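**How do you teach a robot to tidy up?**

Think about the last time you picked up a candy wrapper. Did you plan it? Probably not! Your eyes found it, your hand went out, your fingers pinched, and you were already thinking about lunch.

For a robot, every bit of that is hard. A wrapper is light and crinkly. Squeeze in the wrong spot and it slides away. And no two crumpled wrappers have the same shape, so a robot can't just memorize one.

The Kilteo project has a clever way around this. People do the chore first, holding a gripper in their own hand. It has two fingers, like a crab's claw, and a camera that records what the claw is doing. Each try is called a *demonstration*, or demo for short.
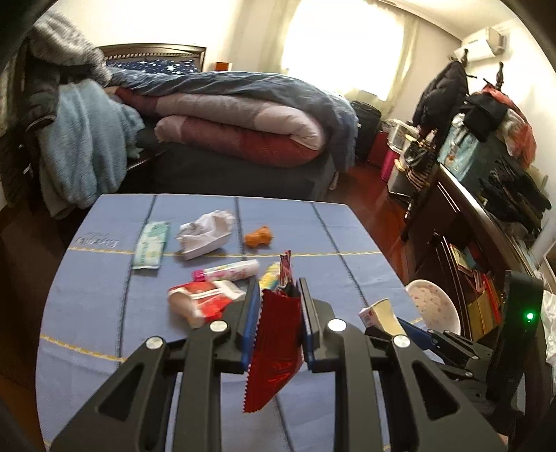 Crinkly things make great practice because they're so tricky! The fingers have blue pads, and a person holding the gripper can change the angle a tiny bit until the pinch feels right. The camera records those little changes too, and they are exactly what the robot needs to learn.

Kieran Horgan, who works on Kilteo, wanted to know if it matters *where* you practice. So his team made two sets of demos:

- **Set A:** 908 demos, all at one table in the lab
- **Set B:** 1059 demos, spread over 19 real rooms in people's homes

Then they trained one computer program on each set and tried both programs in a room that neither had ever seen.

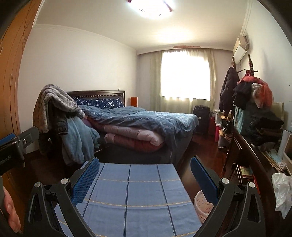

Real homes are full of surprises. Sunlight comes in from the side, blankets pile up, and every room has its own colors and corners. A program that has only seen one lab table can get mixed up by all that - it may have learned what the table looks like instead of what a wrapper looks like.

And Set B won! The program trained in many rooms picked up more of the trash, and it dropped less of it on the way.

Was it a fair test? Good question to ask! Set B had more demos as well as more rooms, so maybe the extra practice helped. The team plans to make both sets the same size, 2000 demos each, and run the whole thing again in October.

**Try it yourself:** Grab some kitchen tongs and a crumpled piece of paper. Pick the paper up ten times on your desk, then try it on your bed. What did you have to change?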